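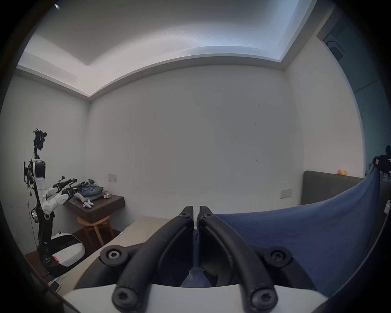

About Grendivance

Grendivance sets up and looks after robot cells and hand-held grippers for teams that work with household tasks. Folding clothes and handling bedding are most of what we see. We work from one floor above a print shop, and we keep a furnished bedroom as a test room, with a mobile robot beside the bed.

Lilibeth Maglaya started the company after years of repairing packaging machines. She still does the final check on every gripper pair before it goes back to its owner.

How a pair is set up

Grippers come in left and right hands and carry a kit number on the housing. We keep both hands of a kit together through the whole job, including storage. The screws on the finger mounts are tightened first, then the fingers are lined up so the tips meet evenly. After that we test on cloth.

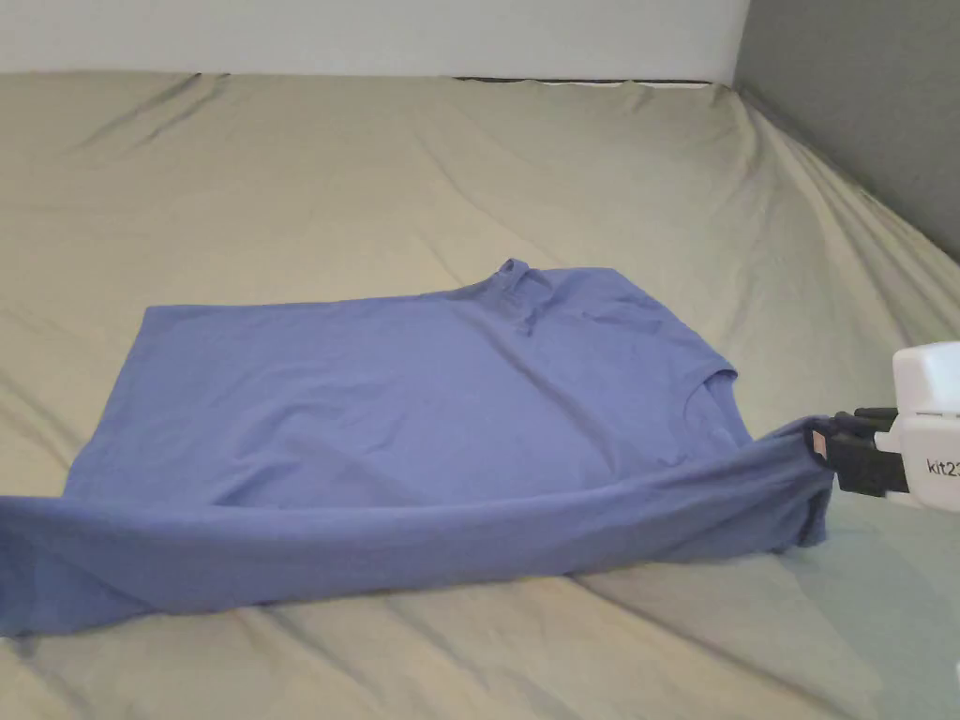
A sleeve held in the jaws during a cloth test on the bed.

A T-shirt is a good test piece. The fabric is thin, it stretches, and it shows quickly if one finger sits higher than the other. Our standard check is 15 grips per hand, at the sleeve, hem and collar. If a grip slips we go back to the finger mounts and start the count again.

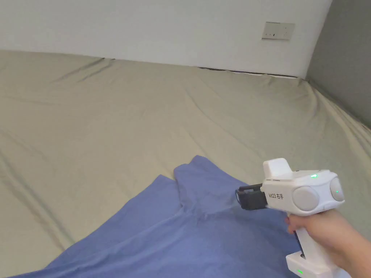 Kit 23, right hand, with its green indicator lights on.

Care and repair

Most repairs are small - worn finger pads, loose screws, a jaw that drags when it closes. We stock parts for the Plundero and Xue finger sets and can fit most of them the same day. Last year we serviced 217 hand-held grippers and made nine visits to customers' robot cells.

When both hands pass on their own, we test them as a pair on one piece of cloth.

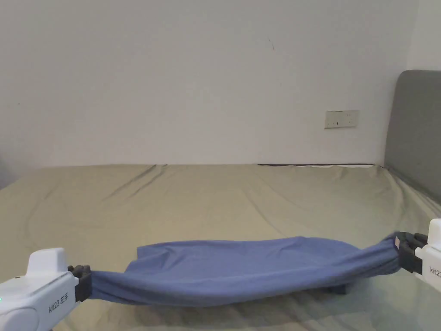

Each hand has to keep its hold while the other one pulls. The results go on a card that stays with the kit, along with any parts we changed.

We also run a setup class on the first Saturday in June. The shop is open for drop-offs from 9 a.m., at the Drutska Street entrance.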